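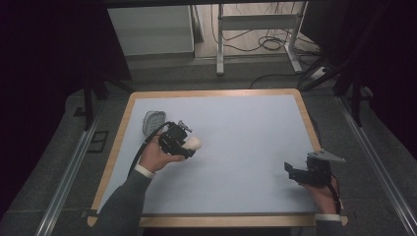
Ambassador Mawuli Quartey has finished his posting in Stolline, and they gave him three farewell receptions. I was invited to one. I suspect a mailing error.

The speeches praised his "tireless bridge-building," a phrase I heard 5 times before the food came out. Stolline and Sotik have been building this bridge since before I could vote. Last February they agreed on the wording of a letter about it.

Kekeli Zakaria spoke for the host ministry and managed nearly 1,000 words without mentioning the fishing dispute, the visa backlog or the closed consulate in Stestlow. I've sat through weddings with more conflict in the toasts. Then she handed him a plaque, he called Stolline his second home, and we all clapped like people who wanted to get to the coats first.

I do like the man. He once answered a letter of mine, two pages, by hand, about visa fees. The fee is still 300.

His replacement hasn't been named yet.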